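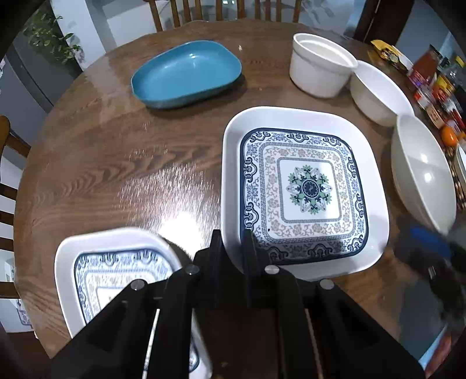

Patterned square platters, plain white bowls and the teal oval dish.

I put the Skonska serving collection together after years of borrowing dishes from my sister every September! The square platters came first. They're white ceramic with a raised rim, a navy scroll border and a green and navy medallion in the middle, and I never get tired of them.

I kept the bowls and the deep straight-sided pot plain white so they don't fight with all that pattern. The teal oval is my pick for olives or sliced tomatoes - shallow, easy to pass around.

Platters are sold in sets of 2, and you can add the other pieces one at a time. Please hand wash the patterned ones. Orders leave our Zustuvmont shop within 7 days, and if you want to mix sets, write to Renata and she'll sort it out.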